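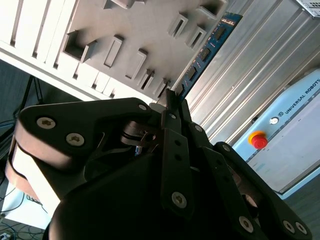 The following is a record of the memory replacement and general reordering of the workroom at Cleltgate. It is published on this personal page for the benefit of those who share the room, and for the smaller number of readers who have asked how such work is organised. The views expressed are those of the author alone.

27 Mar 2022

The workroom has operated for three years without a proper inventory of its computer parts. Memory modules in particular were kept in the second drawer of the grey cabinet, together with drive cables, spare jumpers, a quantity of cable ties and the instruction booklet for a kettle. Modules known to be faulty were stored beside modules known to be good. Eckhard Strobel raised the matter in writing on two occasions, and it was agreed that the drawer would be emptied and its contents examined before any further purchases were approved.

A total of 20 modules was recovered. Each was inspected under the bench lamp, handled by its edges and entered in the register with its capacity, its speed where the label remained legible, and the name of the machine from which it was believed to have come. In several instances no such name could be supplied. Innes Chisholm has kindly undertaken to consult his older notebooks, although he has cautioned that his labelling practices before the move were not of a high standard.

Persons handling memory in the workroom are reminded of the following. The machine is to be shut down and unplugged at the wall. The wrist strap hangs on the hook beside the door and is to be returned there. The gold contacts are not to be touched, and the practice of cleaning them with a pencil eraser, which has its defenders, is discontinued. A cotton bud and a small amount of isopropyl alcohol will suffice. The notch in the module is to be matched to the key in the socket before any pressure is applied. Three modules in the drawer showed damage at the notch consistent with having been forced the wrong way round, and these have been set aside for electronics recycling.

The question of where parts should rest while work is in progress occupied a good deal of the afternoon. The former practice was to lay them on the anti-static mat, where they were soon covered by paper, gloves and other parts. Gil-soo Kong has long favoured upright holders, on the grounds that a part standing on its edge occupies less of the bench and can be recognised at once by its outline.

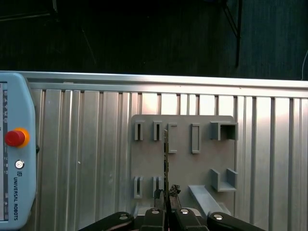
The author was initially doubtful of upright storage and wishes to record a change of opinion. A narrow slot will keep a thin part vertical, a bracket or an open box will accommodate shapes that a slot cannot, and the colour of the holder matters a good deal less than was suggested in correspondence. Grey has been found entirely satisfactory. Ye-ji Yang has asked that any future holders be labelled on the front face in lettering large enough to be read from the stool, and this request is supported.

Good modules awaiting use have been returned to the cabinet in individual anti-static bags, sorted by capacity, with the larger capacities at the front. Untested modules are in the tray marked Patier, which retains that name for historical reasons and should not be relabelled. The kettle booklet has been moved to the kitchen.

There remains the matter of the desktop computer known as Ustamness, which continues to restart without warning under load. The memory was the first suspect. It has since passed an overnight test, and attention has now turned to the power supply. A further note will be posted in May, once a replacement unit has been obtained and fitted.

The register is kept in the top drawer with a pen attached. Entries should be made at the time of removal and initialled.

Filed under: Workroom, Computer Parts, Storage and Labelling

3 comments | 748 shares

Recent entries
On the Correct Coiling of Extension Leads
Bench Lamps: A Second Opinion
Disposal of Batteries at Cleltgate
Notes on the Relocation of the Grey Cabinet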